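Treradero Linen Swap Moves to Bigger Room for Spring Round

4/21/24

TRERADERO - The spring linen swap is back this month, and if you have a closet door that no longer shuts all the way (most of us do, by the time April rolls around), you will be glad to hear that the folks who run it have found themselves a good deal more space. The swap has left the narrow front room of the old Pallumow building, where it was held for its first few rounds, and settled into the long hall behind the Tetteh Street library, with tables down both walls and a wide aisle in the middle that two people with full laundry bags can pass in without having to apologize to each other.

The idea is the same as it has always been. You bring clean towels, sheets, pillowcases, blankets or soft household cloths that you no longer use, you hand them in at the door, and you take home whatever catches your eye. There is no charge and no ticket system, and you are welcome to come and look even if you have nothing to give. Last fall's swap took in more than 500 pieces over a single weekend, and the lines at the folding tables ran out into the hallway for much of the first morning, which was cheerful enough but did mean that a good many things got put out in a heap.

That heap is the reason for this year's biggest change. A whole end of the hall has been set aside for folding, with a long row of tables, and anyone who would like to learn how to fold a towel so that it stands up on a shelf and stays there can stop by and be shown. Sessions last 25 minutes and are held on the hour through the afternoon. They are meant for everybody, including children old enough to see over the table, and you can bring your own towels from home to practice on if you would like to go back with the job already done. 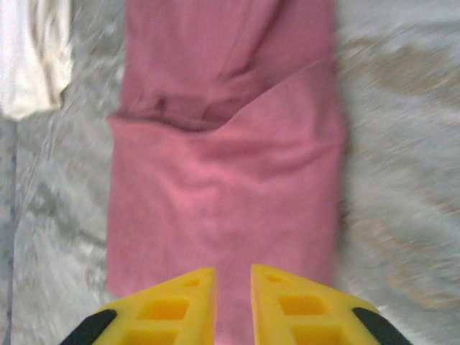 Folding is a homelier subject than most we get to write about, and yet people in Treradero turn out to have very strong feelings about it. Some fold in half and in half again and call it good, and some were raised on thirds and will not hear of anything else. The method taught at the swap starts with the cloth laid out flat and lengthwise, and then the lower part is brought up over the upper, much as with the dusty pink piece here, where the lower flap has come up over the top layer and there is still a soft ridge of fabric bunched along the fold. A ridge like that is usually easy to deal with. You slip a flat hand under the flap, lift it a little, and smooth the layer underneath out toward the sides before you lay the flap back down, and only then do you make the next fold. Pressing down hard on top of the wrinkles, as plenty of us have been doing for years, mostly gives you wrinkles with sharper edges.

The other bit of advice from the folding tables has to do with where you work. A bed is fine and so is a kitchen table, so long as there is room on both sides of whatever you are folding and you are able to see all four edges at once. If the cover underneath slides around, pull it tight first. Thick bath towels will always keep some bulge at the side where the fold doubles up, and the teachers say to let that be and turn the bulky side toward the front of the shelf, where it looks plump and tidy and makes the towel easy to grab.

Besides the folding, there will be a mending corner run by the Vurik sewing circle, with thread in a great many colors and three machines set up for hemming. The circle can take care of frayed edges, split seams and loose hanging loops while you wait, as long as the line is not too long, and larger repairs can be left and picked up the following weekend. They ask that you limit yourself to 5 items per visit so that everyone gets a turn. Towels too far gone for anybody's bathroom have a use as well, and will be bundled up for the animal shelter on the Pallumow road, which goes through bedding at a great rate in the spring and has asked in particular for old bath towels and fleece blankets. Pillows and comforters cannot be accepted this time, as there is nowhere dry to store them overnight.

The hall holds 60 people comfortably, so there may be a short wait at the busiest part of the day, and coffee and lemon cake will be on sale near the door for anybody who finds themselves in it. Street parking on Tetteh is free on weekends, and the side entrance has a ramp. Anyone wishing to drop things off early may leave them at the library's front desk during regular hours, in a closed bag, please, with a note on the outside saying whether it holds towels, sheets or a mixture of the two. Everything should be washed and fully dry before it comes in.

Plans for a fall round are already being talked over, and there has been some interest in adding a table for curtains and tablecloths, if enough people say they would use it. A sheet of paper for suggestions will be pinned up by the coffee.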